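The tablecloth question, and other small matters

I have been going back and forth over tablecloths since the holidays, and I think I have finally settled on one. Those of you who have been reading for a while will remember the plain oatmeal linen I was so proud of (108 inches long, far too long for my table, and it wrinkled if you so much as looked at it). It is folded in the closet now and I can't say I miss it. What I wanted all along was something with a pattern, the kind of thing my grandmother would have put out for company and then left out for weeks because it looked nice.

So, blue flowers and leaves on cream. I went through more than 100 listings before I found a print I liked, and then I very nearly lost my nerve, because a big pattern can take over a room in a hurry. Fenna Van Acker told me to stop fussing and put flowers on it, and once there were flowers on it I would know. She has said this to me about curtains, rugs and one unfortunate lampshade, and I am sorry to say she is usually right.

The thing I worried about most was color. I had it in my head that a blue print wanted white flowers and nothing else, maybe a bit of green if you were feeling daring. But a mixed bunch is so much more cheerful in January! A little yellow wakes the whole thing up, and the pinks and the darker reds keep it from looking too polite. I like a bunch that is small enough to talk over, too, and low enough that you can still reach across for whatever you need.

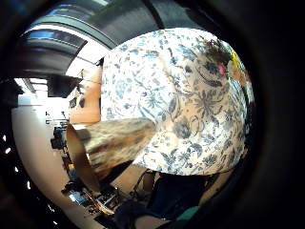
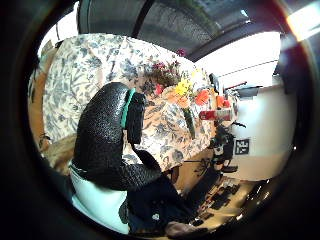
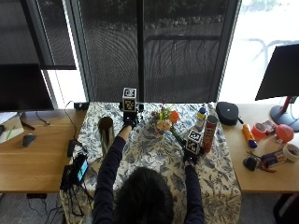
Blue print and mixed flowers, and I'm very happy with the pair of them.

Svitlana Antoniuk wrote back that she would have gone with a smaller print, as a big leafy one shows every crease, and that I ought to iron it damp from the wrong side and hang it over a door for an hour before it goes anywhere near the table. She also wanted to know what I plan to do about coffee. Cold water right away, I told her, and then a bit of dish soap, and then hope for the best – I have never had much luck with the fancy sprays.

I did try her ironing advice on the old linen, just to see, and it came out better than it ever has, so perhaps I was unfair to it. I may cut it down for napkins. Pui-shan Ko has offered to lend me her sewing machine, though she wants it back by July, and knowing how I am with hems that might be cutting it close.

Next I need to decide about chair cushions. Plain, I think, in a blue a shade or two darker than the leaves. I have two swatches pinned up by the window and I keep changing my mind depending on the time of day, so if you have a strong opinion about slate versus navy, please leave it in the comments and I will read every word.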